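Budget for a second pair of handheld grippers?

Gendano
Planning spend for July. We do tabletop pickup in peoples homes, soft toys, knit stuff. Have $1,555 left. Second pair now, or spare finger pads and wait?

Flomon
Pads first. Cheap, and they wear faster than you'd think. Then save - a pair needs its own cases, chargers, storage. I put 254 aside just for that and went over.

Trivness
depends how many people you got. 2 operators, buy the pair

Gough
Agree with Flomon mostly. Check the pad faces before you order, ours dont wear evenly. And price a tablecloth or two, bare tabels are slippery. We kept 4 spare pads per kit, was enough.

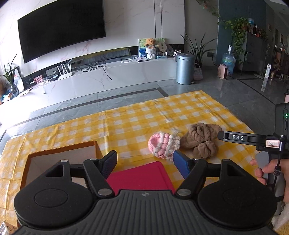 Blue pads open over the table, knit piece and brown plush just past them.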